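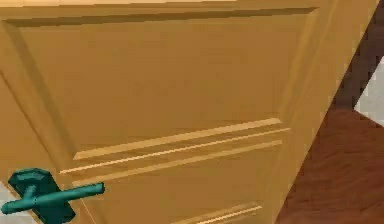 Figure 1. Panel door with teal lever handle, simulated house, operator's view.

Cliseser Door and Passage Demonstrations: progress to the end of October

1. Collection
Operators at the Fellton site drove the simulated mobile base and arm by remote control through two tasks: open an interior door, and travel a furnished hallway to the room beyond. We recorded 778 demonstrations, of which 131 were rejected at review. Most rejections were for the base colliding with the door edge while the arm still held the lever. A further 113 need their start and end points relabelled.

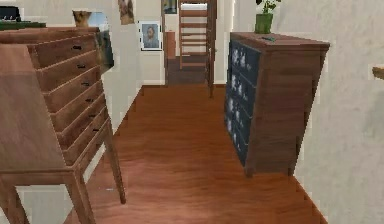
Figure 2. Hallway used for the passage task, with drawers on both sides and a doorway at the far end.

Passage runs are slower than planned. Operators tend to stop short of the doorway and correct their heading in small steps, and a policy trained on the first batch copied the pauses. The Dremik controller now limits yaw rate near obstacles. Operators also complete 30 practice runs before recording.
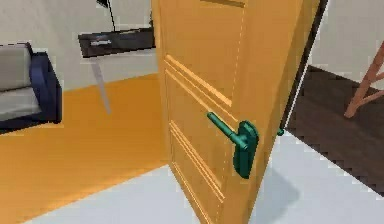 2. Work remaining
Relabelling will be finished before any further training. The Guimarães team will then repeat the door task with the hinge side reversed. Lever stiffness is still fixed at one value in the simulator; we request approval to vary it within the existing budget.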